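소형 오븐의 표시 온도는 얼마나 믿을 수 있나

2025년 7월 1일

주방가전 시험 업체 Hulora에서 소형 오븐의 온도 편차를 측정해 온 담당 엔지니어를 만났다. 그는 다이얼에 적힌 숫자부터 다시 정의했다. “표시 온도는 설정값입니다. 내부 공기 온도는 히터가 켜지고 꺼지는 동안 계속 오르내리고, 설정값은 그 평균에 가까울 뿐입니다.”

Hulora는 3월까지 수집한 가열 기록 2794건을 분석했다. 이 가운데 1781건에서 예열 표시등이 꺼진 시점의 중앙부 온도가 설정값에 미치지 못했다. 원인으로는 감지부의 위치를 들었다. “감지부가 벽면에 붙어 있으면 벽 온도를 읽습니다. 중앙부는 그보다 늦게 따라옵니다.” 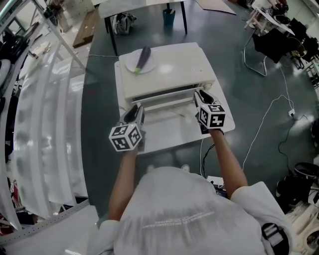 흰색 소형 오븐. 윗면의 접시에 가지 한 개가 놓여 있다.

가지처럼 수분이 많은 채소는 편차의 영향을 크게 받는다고 한다. 온도가 낮으면 표면이 마르기 전에 속에서 물이 나오고, 조직이 먼저 무너진다. 그는 예열등이 꺼진 뒤 약 4분을 더 기다렸다가 재료를 넣으라고 권했다. 문을 여는 시간도 변수다. “내부 용적이 작을수록 손실 비율이 커집니다. 회복 시간은 히터 출력보다 내벽의 열용량에 더 좌우됩니다.” 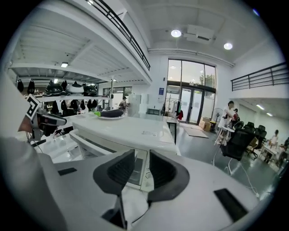 설치 간격에 대해서는 답이 짧았다. “설명서의 수치를 따르면 됩니다. 뒷면이 막히면 외벽 온도가 올라가고, 과열 방지 장치가 먼저 작동하는 경우가 있습니다.” 가정용 온도계를 쓸 때는 석쇠 중앙에 두고, 히터가 2회 이상 켜졌다 꺼진 다음에 읽어야 한다고 했다. 한 번의 최고값은 기록할 필요가 없다는 것이다.

보정 기능이 있는 제품이라면 편차를 확인한 뒤 조정할 수 있다. 다만 낮은 온도에서 맞춘 보정값이 높은 온도에서도 맞는다는 보장은 없다. Hulora의 다음 측정 대상은 열풍 순환식 제품이다.

관련 글
Ometti 전기 주전자 온도 유지 기능 측정
석영관 히터와 시즈 히터의 응답 속도
Noiphan 주방 저울 영점 오차 점검
Dorwood 오븐용 온도계 사용 기록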